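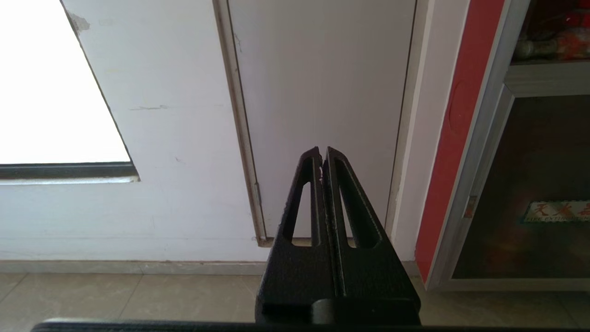 Window corner, wall and door, taken this morning before any prep.

Forum > Decorating > Walls and ceilings
Thread: Chipped paint at window corner, scuffs on white wall. Patch or full coat?

sillgap40
Posted Saturday, September 21, 2024
Ground floor room in a terrace in Rurnolcombe. White walls, beige tiled floor, light grey skirting, dark grey window sill. Two defects to deal with:

1. Small patch of chipped or scuffed paint near the top of the window, at the corner where it meets the wall.
2. Faint horizontal grey scuff on the wall to the right of the window, plus a few specks.

Existing paint is Tadus matt white, applied in March by the previous occupant. I have the part tin, 40 per cent full by eye, lid sealed. The door frame is light beige and I don't intend to touch it. Question is whether I can spot-repair both places or whether the whole wall has to be done to avoid flashing.

mattfinish
Clean first, decide after. A grey horizontal mark on matt white is usually transfer from furniture and sits on top of the film. Damp microfibre, drop of washing-up liquid in a bowl of warm water, light pressure. Rinse with plain water. Do not use a melamine sponge on matt, it burnishes the surface and you get a shiny patch that is worse than the mark.

The specks may come off with the same treatment. If they are pits they need filler.

grout_line
Disagree on the sponge. Used with almost no pressure and plenty of water it is fine on any modern matt. I have done rental turnovers for 10 years and it is the first thing out of the bag.

mattfinish
It depends on the paint. Tadus matt is a contract grade with low binder. I have polished it by accident with a dry cloth. On a durable matt I would agree with you.

reveal_and_return
The chip is the more interesting of the two. Corners at window openings chip for three common reasons: knocks from a blind or curtain pole, movement at the plaster bead, or moisture getting behind the paint. The repair is different for each. Press a fingernail against the edge of the chip. If the paint lifts in a flake, it has lost adhesion and you should scrape back until it stops lifting. If the edge is hard, feather it with 180 grit and fill.

Is there a metal bead under it?

sillgap40
Fingernail test done. Edge is hard on the wall side, lifts slightly on the window side. No visible rust. I can't tell whether there is a bead, there is white filler or plaster under the paint and nothing shiny.

reveal_and_return
Then scrape the window side back, sand, spot prime and fill with a fine surface filler. Purkon fine is adequate. Two thin passes, 8 hours between them if the room is cool, whatever the tub says. Prime again over the filler or it will suck the water out of the topcoat and show as a dull spot.

emulsion_notes
Before anyone fills anything, check for damp. A paint defect at the top of a window opening can be a failed lintel seal or missing drip outside. A cheap pin meter reading compared against a sound bit of the same wall will tell you enough. Comparing is the point, the absolute figure on plaster means very little.

grout_line
It's a small chip. He'll be calling in a surveyor at this rate.

emulsion_notes
A meter is less than a tin of paint and takes a minute.

sillgap40
Borrowed a meter. Same reading at the chip as beside the door. I'm treating it as a knock.

Scuff: went with the cloth and washing-up liquid. The grey has gone except for a short length at one end. Two of the specks came off, the rest are small pits.

mattfinish
Good. Fill the pits with the same Purkon, one pass, blade held nearly flat. For the remaining bit of scuff, a coat of stain block dabbed on with a small brush will stop it ghosting through.

Now the original question. Wall beside a window gets raking light, and patches in matt show there even from the same tin. I would do the whole wall from the window corner across to the door frame, roller with a 10 mm nap, cutting in with the same paint. Stir the old tin properly and strain it.

grout_line
I'd patch it first and look at it for a day. Dab the paint on with a mini roller, feather out dry. If it flashes, you paint the wall and have lost nothing.

reveal_and_return
Either works. The corner repair can be patched regardless, as the change of plane hides the edge. The pits in the middle of the wall are where you would see it.

One thing on masking: use low-tack on the grey sill and the beige frame. Talebi blue is all right if it comes off the same day. Leave it over a weekend and it can pull paint off the frame. Dust sheet over the tiles too, emulsion in grout lines is a nuisance to get out.

emulsion_notes
Also take the tape along the top of the skirting and press it down with a filling knife. Most of the bleed I see is at that line.

sillgap40
Plan is: fill corner and pits tonight, second pass on the corner tomorrow, prime, patch with the mini roller, then look at it in morning light. If it shows I'll roll the wall through to the frame. Strainer and Talebi tape ordered.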